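Home | About us | Services | Careers | Contact

About Civwood

Posted Thu 2 April by Ronja Fjeld

We're a packing and returns company in Daltstead, and we love a well-sorted box! Civwood opened with 5 people and one long bench. Today there are 96 of us, and a growing share of the small, fiddly picking is being taught to machines by the same people who have always done it by hand.

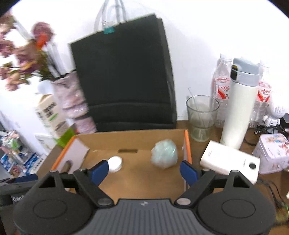
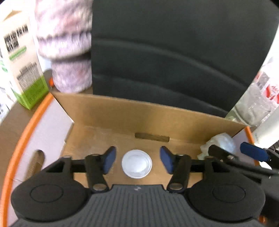
Blue fingertips over a shallow cardboard box, with a small round white piece inside.

What changes for our people

Picking small parts out of a box all day is hard on the wrists. Under our Torvik program, packers get paid hours at the desk to work through the picks they know best - lids, caps, bits of wrap - and they decide which ones are worth handing over. Several have moved into setup and checking, with a raise (and, they tell me, much happier thumbs).

We've kept every packing job so far, and we put that promise in writing for the whole team. Shifts are shorter on the returns line, and everyone can train on the new stations, whatever their job title.

Where we're headed

Our second site, in Estudberg, opens in June. It will handle roughly 500 orders a day to begin with, and we can't wait to show you around!

We use cookies to improve your visit. Accept | Settings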